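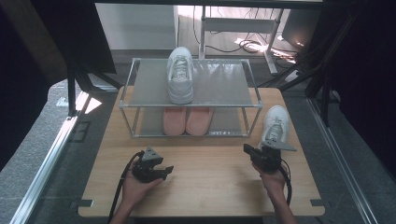

Woltness Moving Help: progress report to the Sowah Fund
Prepared by Afia Acheampong, project lead
Friday, June 5, 2026

Dear Omar,

You asked for a shorter report than the last one. I have taken out the history of the van.

Where we are

The grant was for helping people in Plorkham who are moving home without much money or much help: flat to flat, flat to sheltered housing, and in one case flat to the flat directly above, which took longer than any of the others. We said we would support 20 households by the end of the summer. We have moved 16. Two more are booked, and a third is booked in the sense that her landlord has stopped answering the phone.

The van

It passed its MOT in February and has behaved well apart from the side door, which opens from the outside only. Iddrisu Antwi does most of the driving and has learned to park accordingly. A repair was quoted at more than we think the door is worth. We would like to leave it alone until the autumn unless you object.

Packing sessions

These were a small line in the original bid and have become the busiest thing we do. Araba Ackah goes in a week or so before the move and works through one room with the household, so that they can see how long the rest will take. The usual answer is longer than they had set aside. Wardrobes and hall cupboards are where the time goes. People will part with a sofa in a minute and then spend an afternoon on a drawer of chargers.

We had planned on one session per household. Most have needed two. Araba has absorbed the extra hours so far by moving her office day, but she can't go on doing that, and I would rather say so now than in the final report.

Boxes

We began with new boxes from Skurumar and a firm plan to get them back. Some did come back. One household is using theirs as a bedside table and has put a cloth on it, and I did not feel able to raise the matter. Kwesi Abubakari now collects used ones from the shops on the parade, which are free and smell faintly of bananas. Tape we still buy, and we get through a shocking amount of it.

Money

We are £700 under on storage, mainly because moving dates have lined up better than we feared. We are over on fuel and on tape. I would like to move the storage money across to pay for Araba's second sessions up to the end of the grant. The full sheet is attached, with the parking fine shown on its own line as you asked.

What has not gone well

The online booking form. It asked for the floor number and whether there was a lift, and it refused to accept "ground". Ten people gave up and rang us instead, so we have gone back to the phone. The form is still up, with a note on it giving our number.

We also turned up at the wrong building once. The tenant there was very nice about it and has since asked to go on the list.

Before the next report

We need a yes or no on the storage money, preferably before the July bookings open. Kwesi would also like to know whether a second sack truck counts as equipment or as a consumable, given what happened to the first.

With thanks,
Afia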